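1/ Walked past the Kaltum Block again and the new lobby sign is up. It says the front was "shipped stone by stone from Scotland in 1,801 numbered crates." I have questions.

2/ First, who counted? The sign gives no source. The city's heritage file gives no source. The walking tour booklet has the same sentence with one comma moved, so I think we can guess how this traveled.

3/ I asked to see the building permit. It's two pages. It lists the owner as Omley Dry Goods, describes a warehouse and showroom, and under "facing material" somebody wrote "local sandstone, to match." Local. To match what, I'd love to know, but local.

4/ People who defend the crate story say the owner changed his mind after the permit was issued. Fine, owners do that. But then I'd expect a shipping bill, a customs entry, a grumpy letter from the contractor, anything. 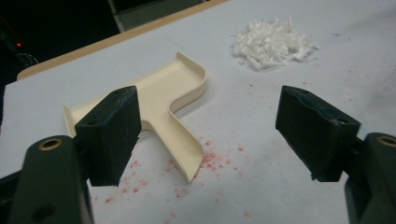

The contractor's day book is in the city archive and it covers that whole year. Plenty of grumpy notes. Nails, lime, a lame horse, a fight over scaffolding. Zero crates. You'd think a shipment that size would rate a line.

5/ Second problem is the front itself. Stand across the street and look at the arches on the ground floor. The blocks have that brownish-yellow streak you see in the old post office and half the church steps in Prarora. Same stone, same quarry, if you ask me. I'm no geologist, so I asked one.

6/ Tùng Khương taught geology here for years and has looked at more curbstones than anyone should. His answer: "I can't rule out Scotland from the sidewalk, but I wouldn't bet lunch on it." He wants a sample. The owners haven't said yes.

7/ Third problem: the architect. The sign credits "a pupil of H. H. Richardson." Which pupil? There's no name on it. Every town with a round arch and a rough stone wall seems to have had one of these pupils passing through. If they all existed, the man never had time to draw anything.

8/ The drawings I've seen are signed by a local builder who also did barns. They're good drawings! The corner tower is better than what got built. I don't see why he has to be swapped out for a mystery student from Boston.

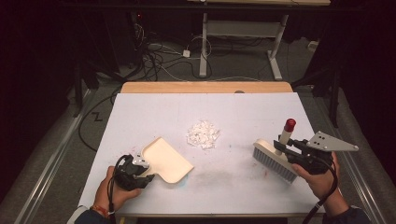 Shredded paper and a dustpan on the white tabletop.

9/ So where did the story start? The earliest version I can find is a rental brochure put out when the upper floors were being turned into offices. There it's 300 crates. A newspaper piece later on has 1,000. Now we're at 1,801, and it sounds more solid because it's so exact. An odd number makes people stop asking.

10/ Kevin Quintero, who wrote the current heritage report, was decent enough to answer my email. The report is dated 20/11/2018. He says the crate figure came from "a family account" held by the Tăng family, who ran the import business on the third floor.

11/ I called the Tăngs. They've got a lovely photo album and a ledger for tea and porcelain. The ledger does mention crates. It's crates of teacups. The last entry on the page I was shown is No. 98.

12/ I'm not saying the family made anything up. They never claimed the crates had stone in them. Somebody heard "crates" and "overseas" and "the building" in one conversation and did the rest.
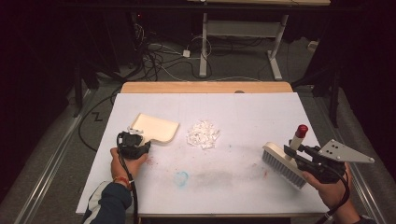
13/ Does it matter? A bit, yes. The repair grant for the front is being argued on the basis that the stone is imported and can't be matched. If it's local, the patching could be done with salvage from the county yard for a lot less. I've asked which supplier gave the quote. Still waiting.

14/ And before I get the replies: I like the building. The carved leaves over the side door are the best thing on that street, and the cast iron columns inside are worth a trip (go in August when they prop the loading doors open and you get the light). It can stand up fine without the crates.

15/ What would change my mind: a dated bill of lading, a quarry mark on the back of a block, or a lab result from the sample Tùng keeps asking for. Any one of those and I'll post a correction right here.

16/ What won't: "everybody knows." Also the bronze plaque. It was put up by the leasing office – check the bottom edge, their name is on it.

17/ If your family worked on the Kaltum Block or had an office in it, send me what you have. Pay slips, receipts, back-of-the-photo notes. I'm at the archive again next week and can scan things there.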